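The Level at Huvcombe

The reservoir at Huvcombe is held by an earth dam with a clay core, and the clay core is drained by a line of eleven standpipes set into the downstream face. Each standpipe is read once a week. The water in a standpipe should stand at the same depth as it did the week before, allowing for rain. When it does not, the reader writes the difference in the right-hand column and signs it.

Roos Declercq had read the standpipes for nine winters. She worked from the left abutment to the right, going down the steps on the odd pipes and up on the even ones. The dip tape was lowered until it touched water and sounded. She raised it a hand's width, lowered it again and took the second reading. The first reading was never written down.

In February the seventh pipe came up by 258 millimetres.

She read it four times. She walked back to the sixth, which had not changed, and on to the eighth, which had not changed either. The rain gauge by the valve house held very little. She wrote the figure in the right-hand column, signed it, and remained on the berm for a time with the cap of the standpipe in her hand.

A rise in one pipe has a small number of causes. The pipe may be blocked at the foot, so that it fills from the top and holds what it is given. The cap may be cracked. The tape may have stretched, but a stretched tape gives the same error everywhere. The last cause is that water has found a way through the core and is standing where it should not stand. In that event the toe of the dam will be soft, and the seepage at the weir will run cloudy.

She went down to the weir. It was running clear at the usual notch. She filled a jar from it, stood the jar on the wall and watched it until her feet were cold.

The handbook required a call to Van Loon, who held the maintenance contract, for any rise above 200. She made the call from the valve house at ten past three. The voice at the other end asked for the pipe number, the reading and the reading before it, then asked for them again in a different order. Someone would come from Stilolley in the morning. Until then she was to dip the seventh pipe every two hours.
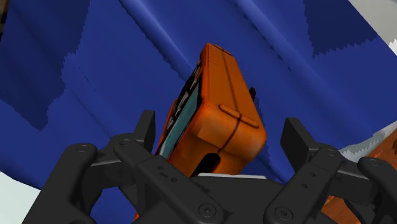
The voice rang back at five and said that a single pipe was rarely the dam, that nine times in ten it was a frog or a child's glove, and that she should keep her figures in pencil until they knew.

She said the figures were in ink.

There was a pause on the line, and then the voice said that ink would do.

At five the pipe had not moved. At seven it had not moved. She ate a tin of soup, heated on the ring her predecessor had left behind, and read the old logbooks, which went back to the first filling. In the fourth volume, in a square upright hand, she found the seventh pipe again. It had risen by nearly the same amount in a dry spell and had stayed up for 585 days. Against it the reader had written "silt?" and under that, some months later, "silt", and after that the column was blank. There was no note of the pipe having been cleaned. The next volume began with the old level, as though it had never changed.

She copied the entry on to a separate sheet and gave the page number.

At nine the reading was down by four millimetres. At eleven it was down by four more. She poured a measured litre into the pipe, as the handbook allowed, and timed the fall. In a clean pipe the added water would be gone in minutes. By one in the morning most of it was still there.

She wrote "slow response, foot of pipe probably obstructed" and crossed out "probably", then wrote it in again above the line.

The jar from the weir was still on the wall when she went out at three. She held the lamp behind it. A thin pale layer had settled at the bottom, finer than flour. It might have come off the wall of the channel. It might have been in the jar to begin with, for she had not rinsed it.

She rinsed a second jar three times, filled it at the notch, marked it with the hour and set it beside the first. Then she went back up the steps to dip the seventh pipe.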